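Ticket: Cable packing task, right arm lags behind operator after headset wakes from sleep
Project: Skunis
Opened by: Fergus Dalgleish
Priority: Medium (was High, was Low, was High)
Status: Open

Summary

When teleoperating the two-arm station for the cable packing task, the right arm follows the operator's hand with a delay that gets worse through the session. The left arm is fine. The left arm has always been fine and I think it knows.

Task being shown: pick one black power cable, put it in the open box, let go, back both hands off to the rest pose. That's the lot. A child could do it, and a child wouldn't need the headset recentred between goes.

Steps to reproduce

Start the Skunis bridge, then the arm drivers, then the recorder.
Put the headset on, hold both controllers at rest, wait for the double beep.
Record demonstrations as normal.
Take the headset off long enough for it to go to sleep. Put it back on.
Carry on recording. The right hand now arrives late.

Expected: both hands keep up with the operator.
Got: left hand keeps up. Right hand wanders in afterwards like someone who has missed the first half of the meeting. On the release step this matters, as the operator has opened their fingers and started to back off while the gripper is still thinking about it. The cable then gets lifted partway out again and dumped over the wall of the box.

Things already tried

Restarted the bridge. Cured it until the next sleep.
Restarted the arm drivers only. No change.
Swapped the controllers over, left for right. The lag stayed with the right arm, so it isn't the controller.
Swapped the network cables at the switch. No change, and I then had to swap them back, having labelled neither.
Turned the speed limit down. Everything was now late, which made the right arm look better by comparison. Reverted.

Start layout for all the tests below is the same, cable already coiled in the box, spares box off to the right, both grippers open and clear.

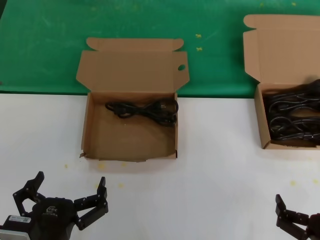 Kenodgate support replied that the layout was no concern of theirs but the timestamps were, and could we please send the recorder log from before and after a sleep, with both arms in the same file. They also asked whether the right arm had its own clock source set in the station config or was taking it from the bridge.

Good question, and one I'd have liked to answer quickly. The config has a clock line for the left arm. For the right arm it has a clock line that has been commented out, with a note beside it saying "temp". The file was last touched in February.

Update 1

Uncommented the line. The right arm refused to start at all, with this:

skunis-bridge: right: clock offset out of range, holding position

Holding position is one thing it does very well. Commented the line out again and sent Kenodgate the logs. With the line out, the right arm falls back to the headset's own clock, and the headset's clock stops when the headset sleeps. When it wakes it doesn't catch up, so every right-hand command is stamped in the past. The bridge sees old commands and queues them politely in order.

The queue length is in the log if you turn on verbose. Fresh start, it sits at 2. After one sleep it goes to 21. After several sleeps I saw it get up to 1,000, at which point I moved my hand, put the kettle on, and the arm moved.

Update 2

To separate the arm from the cable handling, I ran the approach with nothing to pick up. Empty box, hand over the front wall, pause, hand back. No grasp, no release, so any lateness is the clock and not my technique (my technique has been mentioned in earlier tickets).

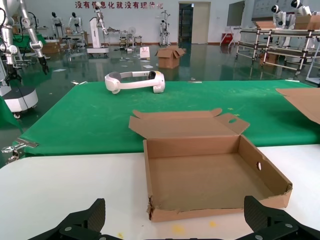 Same result both ways. Before a sleep, the hand stops when I stop. After a sleep, it stops in its own time. So grasping has nothing to do with it and I withdraw what I wrote in the old ticket about the finger springs.

One more thing that came up while going through the recordings. The recorder saves the operator's command and the arm's measured position side by side, and the training job pairs them up by timestamp. If the stamps are wrong on the right side, the pairs are wrong too. We have 3,000 demonstrations of this task. Any taken after a headset sleep may be teaching the right arm to open its fingers at the wrong moment. This may explain why the trained policy releases cables with such confidence before it gets to the box. We had been calling that "eager".

Workaround for now

Turn off headset sleep in its power settings. It turns itself back on after a firmware update, so check it at the start of every session.
If the headset has slept anyway, stop recording, restart the bridge, recentre, and throw away the demonstration you were in.
Leave the commented-out line alone. It has been tried.

Ran the empty-box approach again with sleep turned off.
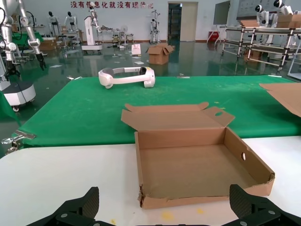

MacKinnon wrote underneath: Can we filter the old demos instead of binning them? The sleep events must be in the headset log. If we match those against the episode start times we'd know which ones are bad, and the left-hand data should be usable either way. I'm not redoing that many cables. My shoulders won't have it.

Agreed in principle. The headset log only keeps its most recent sessions, so for the older recordings we'll have to work backwards from the gap between command and measured position. Anything where the right arm trails the left by more than its usual amount goes into a separate folder for a person to look at. I've started a script. It currently flags every episode, including one where the right arm doesn't move, so give me a bit.

Update 3

Kenodgate came back. The out-of-range error is on their side: the right arm controller reports its offset in milliseconds and the bridge reads it as seconds. The left arm controller is an older Fasico unit and reports in seconds, hence its spotless reputation. They're sending a patched bridge. Until it arrives the workaround stands.

To do

Install patched bridge, uncomment the right arm clock line, repeat the sleep test.
Make the recorder refuse to start when the verbose queue is above its normal level.
Fix filter script so that it lets something through.
Find out who wrote "temp". The handwriting, so to speak, looks like mine.

Leaving this open until the patch has been through a full session with the headset allowed to sleep.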